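Biltier spring update: kitchen tasks by remote control

The Biltier group spent most of May on the play kitchen. Readers who follow the project will remember that the winter work was all flat-table sorting, with blocks and trays and plenty of space around them. The kitchen is harder. It has walls, a shelf, things hanging from hooks and a sink with sides, and the arm has to get in and out without knocking into any of it.

The method hasn't changed. A person drives the arm through a task by remote control, the software records the arm's joint positions along with the camera video, and the recordings are used to train a policy that tries the same task alone. We call one complete run through a task a demonstration. The recorder is Trurorine, the same one we used over the winter, with a few changes described further down.

We settled on two tasks for this round. In the first, the arm reaches over the sink, takes hold of a piece of cookware and moves it to the counter. In the second, it picks up a container from the counter and sets it down in a new spot. Both sound easy and both took practice. The sink task is mostly about height. If the operator comes in too low, the gripper hits the rim of the sink before it gets to the pot. Coming in high and dropping straight down works better, but the last part of the drop has to be slow, and new operators tend to rush it.

The container task is about the grip. A round container will turn or tip if the fingers close off center, and from the operator's seat it is hard to judge where the center is. We now ask everyone to stop above the container, check the close camera view, correct sideways, and only then go down. This adds a short pause to each demonstration. We were worried the policy would learn to pause there too. It does, a little, and we have decided to live with it.

We kept 42 demonstrations for training. Runs that ended in a drop were thrown out. Runs where the operator missed the first grip and then recovered were kept - there was a long argument over this, and the people in favor of keeping them won. Their case was that a policy that has only seen clean grips has no idea what to do after a bad one. The other side still thinks recoveries should be recorded as a separate set, and we may try that in the next round so the two can be compared.

Changes to Trurorine: the start and stop controls are now on the same key, because too many runs were lost to someone pressing the wrong one. Each recording gets a task label before it can be saved. The save screen also asks whether the run was clean or included a recovery, so we won't have to watch everything again to find out. Playback is still slow on long files. A fix is planned but has no date.

Tips from the operators, collected at the Wednesday meeting:

Put the objects back by hand between runs, and don't put them in exactly the same place each time. The early recordings had everything in one position and the policy learned the position.

Look at the close view for the grip and the wide view for everything else. Switching back and forth too often makes the motion jerky, and the jerks end up in the data.

Keep the arm's cables clear of the base joint. Check before the first run and again after lunch.

Stop when you are tired. The demonstrations recorded late in the afternoon were worse than the morning ones, and most of the discarded runs came from the last hour of the day.

Results so far are mixed. The container policy does well when the container is near the front of the counter and badly when it is farther back, where we have few recordings. The sink policy finds the pot but often closes too early. We think the shiny and patterned surfaces behind the objects may be part of the trouble, and the Tuhumury team, who work with similar scenes, told us they had seen the same thing. They suggested covering the backsplash with plain card for a few runs to find out. We will do that in the next round, with everything else left the same.

The pictures show the arm at the kitchen, with two closer views of the counter and the back wall.
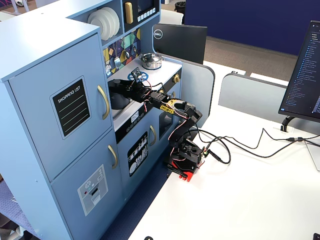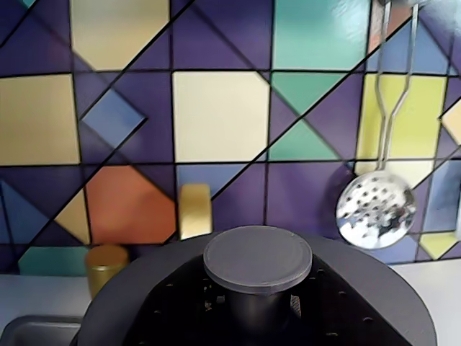
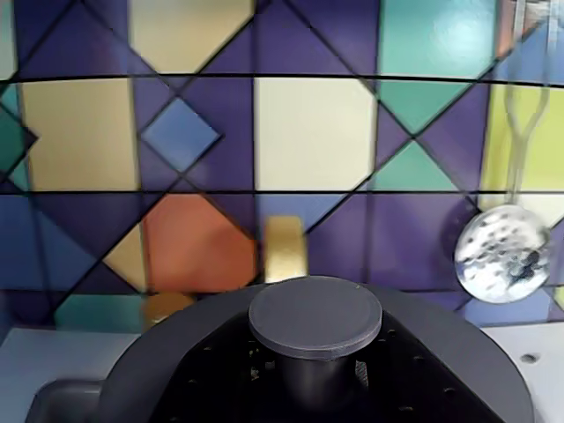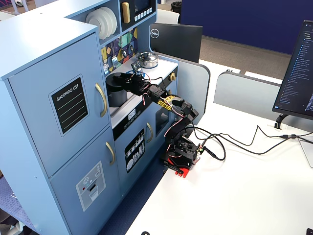

Wide views, first and last: the gripper over the sink, and the gripper on the black container at the front left of the counter. Both close views take in the hanging skimmer and the tile pattern.

Operator sessions

We have room for four new operators in the next round. No experience is needed, and the first session is all practice, with nothing recorded. Expect to feel clumsy with the controls to begin with. Most people are recording usable demonstrations by their second session. Sessions run in the morning only, for the reason given above. Sign-up is on the sheet by the Biltier door, or reply to this newsletter with the mornings that suit you.

Pilirau data drive

The winter sorting recordings have been moved to the Pilirau drive. The folder names are the same as before, so scripts that use relative paths should still run. If yours doesn't, check that it isn't pointing at the old drive, and then write to us. The kitchen recordings will go to the same drive once the task labels have been checked.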